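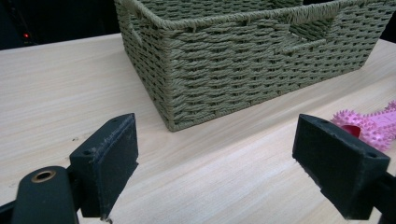
数值组 工作笔记 5月14日 星期四

今天终于把Tirance的转轮表跑通了！从二月拖到现在，早上看到第一份完整日志出来的时候真的很开心，赶紧记一下，免得下周自己都忘了怎么弄的。

先说背景。Tirance是Sevovbridge那边定的五轴三行老虎机，题材是山里的钟楼，符号有铜钟、猫头鹰、齿轮、月亮，加上四个低分字母。美术早就齐了，卡的一直是数值：免费旋转进得太勤，每次又只给一点点，玩起来像一直在拆空信封。老版本第三轴上有两个铜钟挨得太近，停轮时经常一屏看见俩，热闹归热闹，期望全压在这上面了。

改法其实很小：第三轴把其中一个铜钟往后挪六格，中间补两个齿轮和一个字母J，轴长跟着变。改完重新跑模拟，固定种子，编号178，以后谁要复现就用这个。

跑的时候我盯着单局最高倍数看，前面半天都不怎么动，后来突然蹦出一个1,512倍，吓我一跳，以为溢出了。翻日志逐步对，是免费旋转里猫头鹰扩展了三轴，乘数刚好叠满，算法没错，就是运气好。太漂亮了，这局的回放我存下来了，做演示用。老表同一个种子最高只到1,105倍，所以新表的尾巴确实长了一点，手感应该会更有盼头。

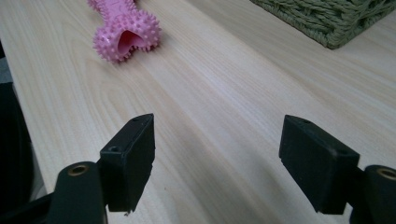
阅读时间：约3分钟

接着说遇到的坑。

一是齿轮的连锁消除。消完以后补位的符号应该从轴上接着往上取，Halthorpe（我们的模拟器）里写的却是重新随机取停点，和客户端对不上。差别在普通局里看不出来，连锁到第四次才明显。已经改了，顺手加了一个对照测试，拿客户端导出的700局录像逐局比，全部一致。看着一排绿色刷下来，特别爽。

二是月亮符号。赔付表里写三连起赔，配置里填的是二连。改回三连后低额中奖少了，普通局显得有点干。我试着把字母A和K的三连赔付各提一档，试玩了一会儿，节奏舒服多了，不过还没正式跑，先别当结论。

三是声音。严格说不归我管，但是铜钟落在第一轴和第二轴时用的是同一个音，第三轴才升调。如果三轴依次升上去，等最后一个钟的那一下会紧张得多！我在本地随便换了个音试，效果好得出乎意料，已经给音频那边留言了，附了一段录屏。

另外Asante（上一款，沙漠商队那个）的配置模板还能接着用，免费旋转那一段几乎可以照搬，只要把“追加次数”的上限改掉。注意模板里轴是从0开始编号，Tirance的文档从1开始，我上午就因为这个把第二轴当成第三轴改了一遍，白跑一轮。已经在文件头上写了注释。

待办：
月亮改动后的整表重跑，种子不变
字母赔付提档，单独开分支，不要和上面混在一起
查免费旋转里百搭能不能盖住铜钟，规则页和代码说法不一样，以规则页为准
最高倍数那局的回放发给美术看看，大奖动画现在的时长可能撑不住，数字还没滚完画面就收了
波动等级先填“中高”，重跑完再定

晚上走之前把重跑挂上，明早来看结果。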